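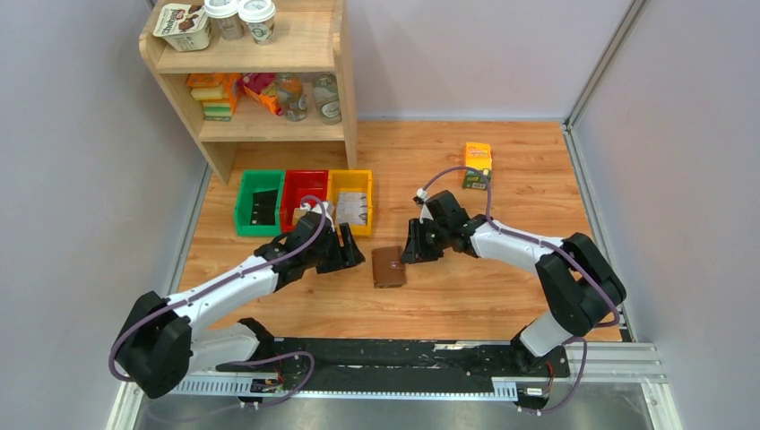

Why does my ferry booking show as paid but not appear on the boarding list?
The payment and the boarding list are held in separate systems, and the booking reaches the list only after the vehicle field has been filled in. Foot passengers must enter "none" in that field.

Support > Island Crossings > Bookings > Closed tickets

Posted 8 July 2018 by Delterura Ferry Desk

Ticket 121: Paid round trip missing from boarding list

Reported: Guest booked a round trip to Panyasiri Island for two adults through the Groradar booking page. Card charged, confirmation email received. Check-in kiosk at the mainland dock returned "No reservation found." Guest was boarded on the outbound crossing by hand, using the email.

Step 1. Searched the boarding list by confirmation code. No match. Searched by last name. No match.

Step 2. Opened the payment record. Status: settled. Passenger count correct. Vehicle field blank.

Step 3. Entered "none" in the vehicle field and saved. Outbound leg appeared on the list. Return leg did not. 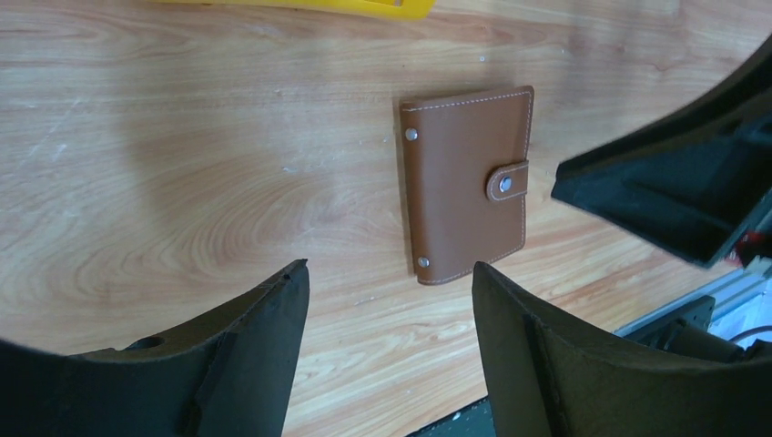 Step 4. Checked the return leg separately. It had been assigned to the Odetti landing, which is used only in the off season and does not open until October. Bookings assigned to a closed landing are held and do not print to any list.

Step 5. Changed the return landing to the main harbor. Resent the confirmation. Return leg appeared on the list after the next refresh.

Cause: Two faults on one booking. The page accepted a blank vehicle field, and the landing menu still offered Odetti for summer dates.

Fix: Vehicle field is now required. Odetti is hidden for summer sailings. Bookings made before the change are not corrected automatically and must be opened and saved one at a time.

Note for dock staff: The boarding list is capped at 200 passengers per sailing. If a corrected booking pushes a sailing over the cap, the list rejects it without a message. Check the count before saving.

Status: Closed. Guest confirmed receipt of the new email.

Contact the Ferry Desk | © 2018 Delterura | Back to top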